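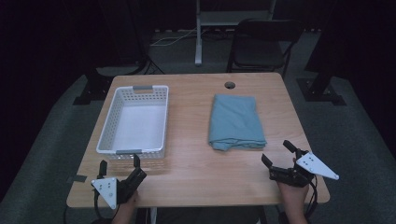

Chapter 2
Casting for Series Television

Before the first day of filming on a television series, a large part of the work that viewers will judge has already been done. The people who will play the roles have been found, tested, and placed under contract. This chapter follows that work from the first reading of a script to the signing of the regular cast. It assumes that the reader has completed Chapter 1 and is familiar with the difference between a pilot and a series order.

Casting for television differs from casting for film in one basic respect. A film performer is engaged for a single story with a known ending. A series regular may play the same person for several years, under writers who have not yet been hired. The casting director must therefore consider how a performer reads the pilot script and also how much room that performer leaves for later scripts.

The main case in this chapter is the family drama Tullbridge, produced by Elturis. The lead role, a ferry pilot's son who returns home after his father's death, was open to unknown performers. The casting office received 615 submissions for it. Hafþór Thygesen, who was eventually chosen, had worked mainly in catalog modeling and had one speaking part to his credit, as a hotel clerk in the crime series Sirel. His first reading was marked "hold" by the office. He was called back in August, after a scene partner had been cast in the role of the sister, and the two were read together.

The Tullbridge records are useful to students for the ordinary reason that they were kept. Session notes, callback lists, and deal memos survive for every regular role, and extracts appear at the end of the chapter. They show several decisions being reversed, including the choice of actor for the harbor master.

The second half of the chapter turns to background and day-player casting, which is often handled by a separate company. The Upadhyay agency, whose register lists 4,000 performers, supplied the crowd scenes for Tullbridge, and its booking sheets are used in Exercises 2.3 and 2.4.

After studying this chapter, students should be able to:

Prepare a character breakdown from a pilot script
Explain the purpose of a chemistry read
Distinguish a series regular from a recurring player and a guest star
Read the option terms in a standard deal memo

Key terms: breakdown, sides, callback, chemistry read, hold, option, day player

2.1 The Breakdown

A breakdown is a short written notice that describes each open role. It is normally prepared from the shooting script, although in television it is often written from an earlier draft.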